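Our toy swap is back in April, and I can't wait! Last year we raised 800 dollars for the Waltent reading room (the new rug is lovely, go and sit on it). Lajos Katona is taking drop-offs again, so please bag your puzzles and tape the boxes shut.

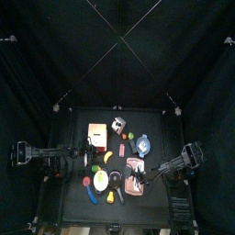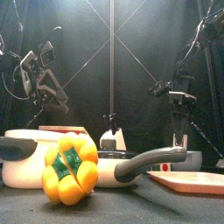
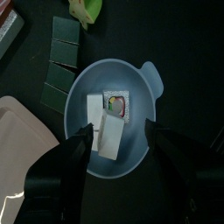
Toys on a black tabletop, with the yellow pepper in the middle photo

I still need help on the door, even for an hour. Tell me or Johannes Matlala which end of the day suits you, and bring a mug!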